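Support request: carton packing task, hand-held demonstrations
Product: Tundwood two-gripper capture kit
Customer: Jotach
Opened by: Hacer Karabulut
Assigned to: Adelmo Costa, Kuhlmann Technical Support
Priority: Medium
Status: Resolved, pending confirmation from customer

Summary
Left and right gripper trajectories drift apart during the packing task. Demonstrations are rejected at the alignment stage.

Initial report (Hacer Karabulut)
We are recording demonstrations of a packing task in which an operator places small retail goods into an open cardboard carton with two hand-held grippers. The set stood at 3,700 demonstrations when the fault was noticed. Of these, 1,289 have been rejected by the alignment check with the message "relative pose out of tolerance." The rejected items are spread across all of our operators. Both grippers pass the bench test individually. The firmware was updated in March and the fault was not observed before that time. We request guidance on whether the rejected demonstrations can be recovered, as the policy training run is scheduled on our side and cannot start with the present set.

Response (Adelmo Costa)
Thank you for the report. Please supply the following:
1. The calibration file for each gripper.
2. The session log for one accepted and one rejected demonstration.
3. Stills from the gripper cameras during the task, with the carton and at least one item in view.

Please do not delete the rejected demonstrations. The raw video and jaw-width readings are stored separately from the computed trajectories and are normally intact.

Customer reply (Hacer Karabulut)
Calibration files and logs have been uploaded to the ticket. The stills follow.
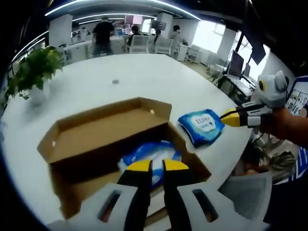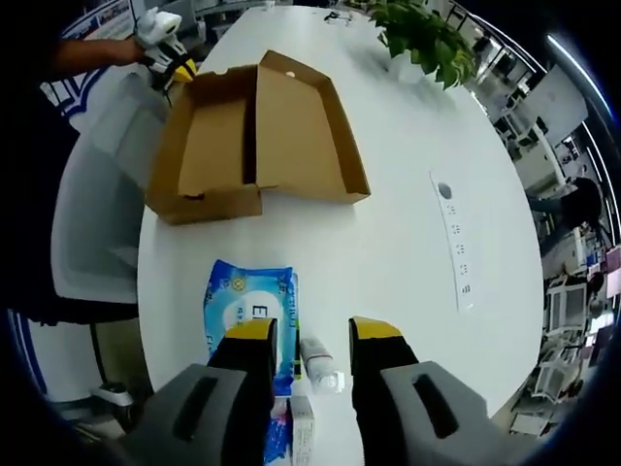
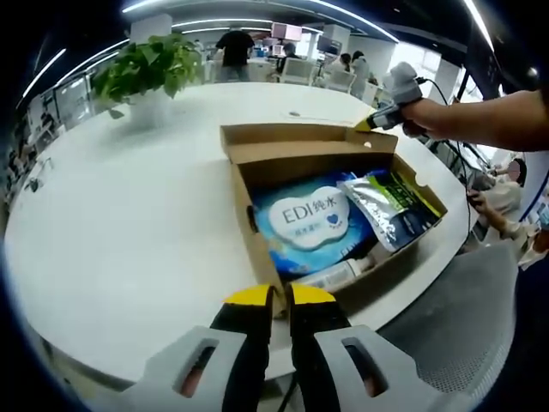
Attachments 1–3: gripper camera views, carton packing task, second gripper in view.

Analysis (Adelmo Costa)
The calibration files are valid and match the serial numbers on record. The session logs show that the clocks of the two grippers agree at the start of each session. In the rejected demonstration the offset grows steadily until it exceeds the permitted limit. The accepted demonstration shows the same growth but ends sooner. Longer demonstrations are therefore more likely to fail, and this is consistent with a synchronization fault.

The attachments were also reviewed for tracking problems. The tabletop is white and offers limited texture, but the carton, the packaged goods and the office beyond the table provide usable features. The potted plant is also visible in all three views. Leaves may move in a draft and should not be the main feature near the work area, although I do not consider the plant to be the cause here.

The matter has been referred to Åsmund Viklund in the firmware group.

Internal note (Åsmund Viklund)
Reproduced on the bench. After the March update, the second gripper synchronizes once at session start and does not repeat the exchange. The periodic setting was reset to "off" during the update. No hardware fault was found.

Resolution steps (Adelmo Costa)
1. Close the recording session and leave both grippers powered.
2. In the Undon console, open Devices, then Timing.
3. Set "Periodic sync" to "on" for both grippers. The setting must be applied to each unit separately.
4. Restart the session and record a short test in which both jaws are opened and closed together.
5. Confirm that the reported offset remains stable for the length of the test.

For the existing set, run the realignment tool on the rejected demonstrations only. The tool estimates the offset from the raw video and recomputes the relative pose. Demonstrations in which one gripper is out of the other's view for most of the recording may fail a second time — these should be recorded again.

Customer reply (Tyra Berge, for Hacer Karabulut)
Steps 1 to 5 were completed this afternoon at 2:40 p.m. The offset remained stable in the test. Realignment is in progress and the first batch has passed the check. Please advise whether operators must repeat the jaw test after every battery change.

Response (Adelmo Costa)
Yes. A battery change ends the timing session for that unit, and the jaw test should be repeated before recording resumes. The operator guide will be amended accordingly. The ticket will remain open until the realignment results have been received.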